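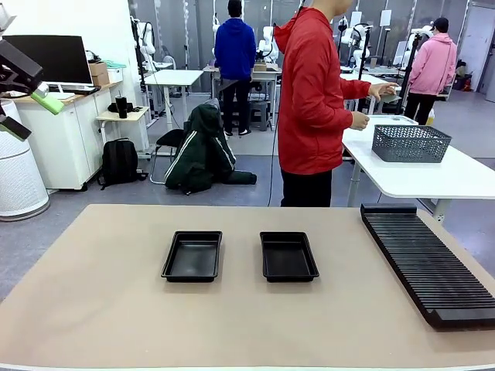 Lamus tray kit, README

Bench kit for board handling with a two-finger gripper. Sold by Kongkaew. Still early, expect rough edges.

In the box
2 black trays, same size
1 slotted rack, black
green fingertip pads, 4 (one pair spare)

Setup
Trays side by side, rack off to the right. Angle is up to you, just teach it again if you move it. Pads on before homing, not after.

Grip the tray by the side wall, one pad each side of the rim. Keep fingers off the board.

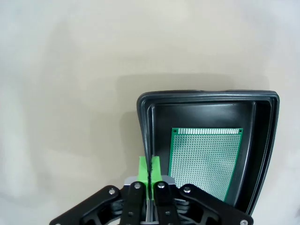
Close slow, speed 20 or less. At 8 you lose time but the tray stays put. Perfboard is fine for practice, use scrap.

Known issues
Rack teach file dosen't load on the older Ukov controller. Fix comming in August.

Questions to Mayuree Khamphan, mornings best.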